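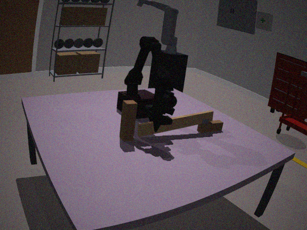
# Can a machine do that yet? Frequently asked questions

Last updated 2025-12-18. Questions are grouped by home and shop. If yours is missing, use the contact form at the bottom of the Brerix home page.

## General

### Who writes this page?

Brerix is a small testing shop in Hanness. We set up robot arms and other machines, give them ordinary chores, and write down what happened. Most of the answers below were drafted by Nikola Papadopoulos and checked by whoever ran the test. We charge companies for private testing. The results on this page come from our own tests, and the makers don't see them before you do.

### So can robots do chores yet?

Some of them, in some places, at a slow pace. A machine that does one job in one spot with the same objects every day can be very good. A machine that walks into a kitchen it has never seen and cleans it is still a research project. Most of what people ask us about falls between those two.

### What do you count as "can do"?

We ask whether the machine finishes the whole chore, including the boring parts at each end, without a person touching it. Moving a plate from the counter to the dish rack is one step. Clearing the table means finding all the plates, dealing with the leftover food, and stopping when the job is finished. We score the second kind.

If a person has to steer the machine by remote control, we say so and list it separately.

### Why do the videos look so much better than your results?

Videos are often sped up, and many show the best try of the day. Look for a speed label in the corner. Look also at whether the objects start in the same place each time. Neither of these is cheating if it is labeled, but it makes a big difference to what you would see at home.

### Do you test in simulation or on real machines?

Both. We start most tasks in simulation, where we can reset the table in an instant and run all night. Anything that does well there gets tried on a real arm. We never publish a simulated score as a real one.

## Moving and sorting wood, boxes, and parts

### Why do you use plain wooden pieces so often?

They are cheap to replace and easy to model. A block also has flat sides, so the gripper has a fair chance, and a long plank is awkward enough to be interesting. Shop owners recognize the job too. Offcuts have to be picked up, sorted by length, and put somewhere.

### Can an arm clear offcuts from a bench?

Yes, if the pieces are spread out and the bench is otherwise bare. Our current simulated task has an arm sort blocks and planks into groups. The latest batch was 501 runs, and 430 of them finished with every piece in the right group.

The real version is worse. We haven't done enough real runs to give a number we would stand behind.

### What goes wrong?

Long pieces, mainly. An arm will grab a plank near one end, lift, and the other end swings into whatever is next to it. Tall blocks standing on end get knocked over by the back of the hand while the fingers are busy with something else.

Shadows cause trouble as well. A camera-based system can take the edge of a dark shadow for the edge of an object and close its fingers on nothing. We vary the lighting on purpose for this reason, and some of our rooms are quite dim.

### Could it handle a pile?

Not reliably. Once pieces overlap, the machine has to work out which one is on top and what will move when it pulls. The Cuvex arm we used in September did well with two overlapping pieces and badly with anything deeper. Its usual mistake was to pull a bottom piece first.

### What about boxes on shelves?

Taking a closed cardboard box off an open shelf is one of the easier shop-floor jobs, provided the arm can reach it and lift it. Warehouses have been doing versions of this for years. Putting the box back in a tight gap is harder. Half-open boxes, torn flaps, and boxes somebody has overfilled are harder again.

### Can it open a tool drawer and get me a wrench?

Opening the drawer, usually. Finding the right wrench among others like it is hit or miss, and picking up a flat tool that lies against the drawer bottom is slow. People slide a fingernail under it. Most two-finger grippers have no good way to do that. Foam cutouts in the drawer help a lot.

## Around the house

### Floors?

Yes. Robot vacuums work, and have for a long time. They still want cords and socks picked up first. Mopping machines are fine for light dirt on flat floors. We don't test either kind anymore, as plenty of other places do.

### Dishes?

Loading a dishwasher with plates and mugs of known shapes is possible on a good day. Our slowest finished run took 18 minutes for 7 items. Scraping food off was done by a person beforehand, so we marked the chore as partly done. Nothing we have tried can wash a greasy roasting pan by hand to a standard you would accept.

### Laundry?

Folding towels: yes, slowly. Folding T-shirts: sometimes, if they are laid out flat first. Pairing socks is poor. Getting clothes out of a dryer works better than you might expect, but the last sock stuck to the drum tends to stay there.

We have had no machine do a full load from hamper to drawer.

### Cooking?

Stirring and pouring measured ingredients are fine. Chopping has been done by others with a lot of setup. We don't run knife tests, partly for insurance reasons and partly because the room is shared.

### Making a bed?

We tried it with a single arm and gave up. Two arms on a moving base would have a better chance. Fitted sheets are outside anything we plan to test next year.

### Picking up toys?

This is the home chore we are most hopeful about. Toys are mostly light, they can take a drop, and the goal is simple: everything goes in the bin. The robot doesn't need to be neat. Driving around without running over the toys is the part that still needs work.

## Buying and safety

### Should I buy one for my home now?

If you enjoy tinkering, a small tabletop arm is a good hobby. If you want chores done, wait. Buy a decent vacuum and a dishwasher and look again in a couple of years.

### Should I buy one for my shop?

Maybe. Write down the job first. You have a reasonable case if all of these are true:

- the same parts arrive in the same way
- the job fills a good piece of every day
- a slow cycle is acceptable
- someone on your staff is willing to learn how to reset it

That last one gets skipped. Arms stop. A finger slips, a part is out of place, a cable gets bumped. If the only person who can restart it is in another city, it will spend a lot of time standing still.

### Is it safe to stand next to one?

It depends on the arm and what it is holding. Many newer arms are built to stop on contact, but one swinging a plank can still hurt you. Keep clear of the full reach, which is longer than it looks when the arm is folded up. Have the stop button where a person can get to it without leaning over the table, and get a proper risk assessment before anyone works beside it.

### Will it replace my staff?

In the shops we have visited, it took over a task and the person moved to a different one. We have visited small shops only, so we can't speak for large plants.

## About our tests

### Can I send you a chore to try?

Yes. Send a list of the objects, with measurements, and describe how the job starts and how you know it is done. "Tidy the bench" is too loose. "Every wood piece shorter than my hand goes in the left bin" is something we can test.

### Can I get the simulation files?

The wood-sorting task is packaged under the name Poojary and is free for teaching use. Write to us for a copy. It includes the table, the pieces, and the room settings. The scoring script is separate and needs a cleanup before we share it.

### How often do you update the page?

When a result changes. The laundry answers are due for another round, and the real-arm wood tests will be added once they are finished.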